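The Puzzle Board Grows Up, Sort Of
November 2024

The shape sorter is having a moment, and I am not sure it earned one. Jukero sells a foam version with a storage bag and a 27-page parent guide. I read the guide. It spends two pages on how to hold a star.

The claims are familiar by now: spatial reasoning, patience, early math. Maybe. What I saw at my kitchen table was a child who tried the oval once, tried it again, then wore it as a hat.
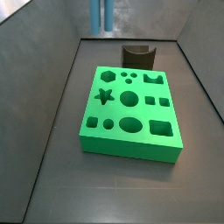
Foam does have one thing going for it, and that's the noise. Drop a wooden sorter on tile at six in the morning and the whole house is up. Drop foam and you get a thud - a small mercy, though not one I would call educational.

Etik and Dondano both make rival sets, each with more holes than the last. More holes means more loose pieces, and loose pieces go under the couch. We have lost two since January. The guide suggests "making tidying part of the play." My child suggests otherwise.

If you want one, buy the cheap one. A shoebox with a few shapes cut in the lid kept us busy for just as long.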